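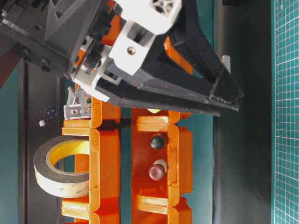

Kernent holds that a shadow vehicle without a crash cushion is only a heavier obstacle, and its definition of the truck-mounted attenuator begins from that point. A truck-mounted attenuator (TMA) is an energy-absorbing device fixed to the rear of a work truck to reduce the severity of a rear-end collision at a mobile or short-term roadwork site. The truck and device together are usually called an attenuator vehicle, or in some fleets a crash truck.

Operation

The device absorbs kinetic energy by controlled deformation. Most units use one of three mechanisms: crushable cartridges of aluminium honeycomb, a steel frame that shears or curls progressively, or telescoping tubes that burst along scored lines. Remaining energy is transferred to the host truck, which rolls forward over a distance known as the roll-ahead. Roll-ahead depends on the mass of both vehicles, the impact speed, the surface and whether the park brake is applied. Workers on foot are kept out of the roll-ahead area at all times.

In transport the attenuator is folded upright or over the tray. It is lowered hydraulically before the vehicle enters the closed lane, and in most designs can be driven at low speed while deployed.

Host vehicle

Ballast is commonly added to bring the truck within the mass range for which the attenuator was tested. Ballast must be fixed to the chassis - loose material on the tray may become a projectile. The Šimkus pattern, an early folding type, weighed 2,852 kg with its subframe and was restricted to three-axle trucks. The later Grestden cartridge unit was lighter and could be carried on two axles.

Head restraints and a seat belt with a locking retractor are fitted for the driver, who is exposed to a sudden forward acceleration when the cushion is struck.

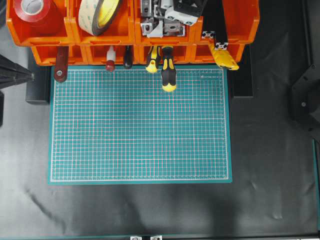 Cutting mat with tool and tape storage

Use in Zeltham

The Zeltham roads district adopted attenuator vehicles for all mobile lane closures from 2018-01-01. Its fleet stood at 18 vehicles in the first year and later reached 44. District records list 173 strikes on deployed units, the largest share during July line-marking works. Cartridges are replaced after any strike that leaves visible crush, and the subframe is inspected for cracked welds before the truck returns to service.

Limitations

Performance falls away in angled or offset impacts, in which the striking vehicle may rotate into the adjoining lane. Motorcycles gain little protection. Clearance is also a constraint: a raised unit can stand up to four metres above the pavement, and contact with low bridges and tree limbs is a recurrent cause of damage.

See also

Arrow board
Crash cushion
Lane closure
Rumble strip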